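Casado Demontagezelle für Desktop-Rechner

Bestell-Nr. 1428 - Ausführung Nonden, Stand Februar 2026

Die Zelle übernimmt beim Zerlegen ausgemusterter Rechner die Griffe, die auf Handgelenke und Rücken gehen: Laufwerke aus dem Käfig ziehen, Gehäuse wenden, Netzteile ablegen. Stecker lösen und Kabel zur Seite führen bleibt Handarbeit. Der Arbeitsplatz ist deshalb von einer Seite offen, Mensch und Greifer arbeiten am selben Gehäuse. 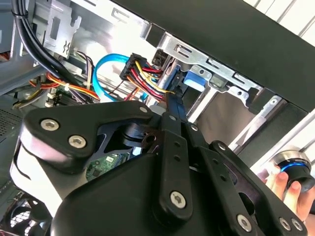
Für die Einarbeitung rechnen wir mit 10 Arbeitstagen pro Person. Vorkenntnisse im Programmieren sind nicht nötig, wohl aber Erfahrung mit der Demontage von Hand. Wer bisher geschraubt hat, entscheidet künftig öfter: Reihenfolge festlegen, Teile prüfen, bei verklemmten Laufwerken eingreifen. Das Tempo gibt die Bedienperson vor. Eine Taktvorgabe durch die Zelle ist ab Werk abgeschaltet und kann nur mit Servicezugang aktiviert werden.

Ausgebaute Festplatten bleiben bis zur Freigabe auf dem Tisch und gehen dann getrennt zur Datenlöschung.

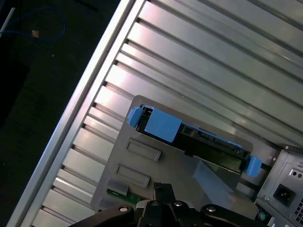 Busisiwe Baloyi, Werk Hoston: Das Heben fehlt mir nicht. Gewöhnen musste ich mich ans Warten - in den ersten Wochen habe ich ständig selbst hingelangt. Inzwischen sortiere ich in der Zeit die Kabel. Ein zweiter Ablagetisch wäre trotzdem gut.

Der zweite Ablagetisch ist ab August als Zubehör lieferbar.

Tischplatte: Aluminiumprofil mit T-Nuten
Wartungsintervall: 2.000 Betriebsstunden
Lieferzeit Ersatzfinger: 14 Tage
Schulung: im Werk Bukunley oder beim Kunden
Preis: auf Anfrage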